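Log what the planner threw away

I maintain the motion planning code for a small home-tidying project, and I have come to think that most of us log the wrong thing. We record what the arm did: joint angles, gripper state, wrist camera, all stamped and stored. We don't record what the planner considered and rejected.

Last spring we had 1,513 runs on disk from the Irkine stack. Katia Sala asked me why the arm so often stopped with its fingers shut before going near a basket. I couldn't tell her. The logs gave me the pose and the picture, and that was all.
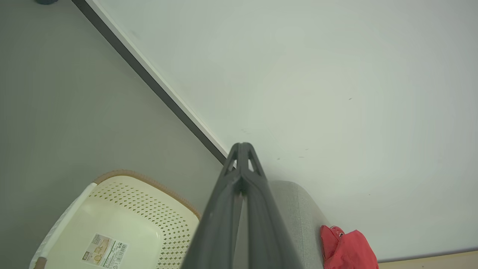

What a rejected plan tells you

Once we began saving the rejects, the answer took one Thursday to find. The grasp sampler was proposing good poses and the collision checker was refusing them, for a padding value Primo Caputo had set when we used a wider gripper. It was a one-line fix. We had spent 17 days retraining the detector, which had been fine all along.

People object on the grounds of disk space. For us a full set of rejects adds some 400 kilobytes a run, far less than the video. Ubaldo Marras objects that no one will read them, and he has a point, so we wrote a small viewer that draws the refused poses over the wrist view. 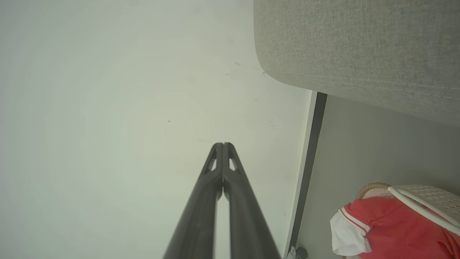
Perception logs need the same treatment. Our segmenter kept one label per pixel and dropped the runners-up, so a wrong label looked just as certain as a right one. Take a red garment with a white perforated piece of plastic lying up against it and a wicker rim curving round behind. I want to know what came second at every one of those borders, and by how much. A planner that is handed only the winner will treat a fold of cloth as a hard edge and go round it.

Benedetta Bassi would rather we put the effort into better models. I'd like better models too, but I want to be able to see which part failed before I replace it. Our next release saves the top 4 labels and every refused grasp, switched on by default. Anyone short of disk can turn it off in the config file.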